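Sorting cell: gripper closes short of small parts after bin unit was moved

Posted in Cell setup and maintenance by Adamczyk

Simulated sorting cell, one robot, three-compartment bin unit on the bench. Since I shifted the unit 30 mm, the fingers close early on the smallest parts. Speed is 80 mm/s.

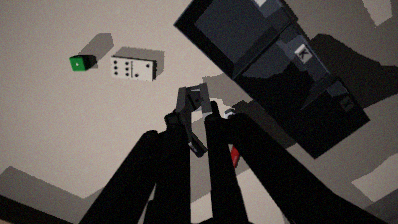 Drumetside asks whether the bin frame was re-taught or only the pick points.

Tudel
Re-teach the bin frame first, then check the wrist camera offset at approach height.
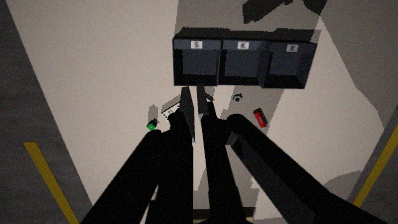 If the error follows the wrist when you rotate it, the offset is wrong.

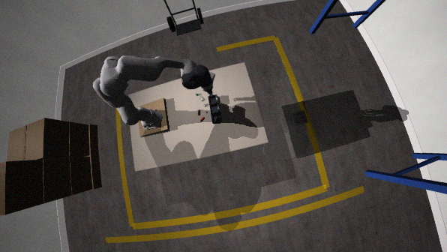

Does the base need re-zeroing as well? Only if the bench origin was edited.

Lolow
Had the same in June. Mine was finger travel, off by some 6 mm. Log it from the overhead view. 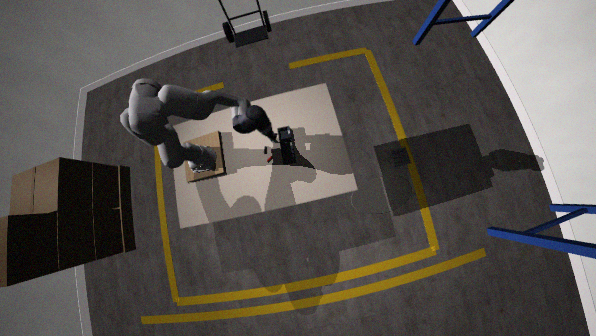
Overhead view, arm out over the bench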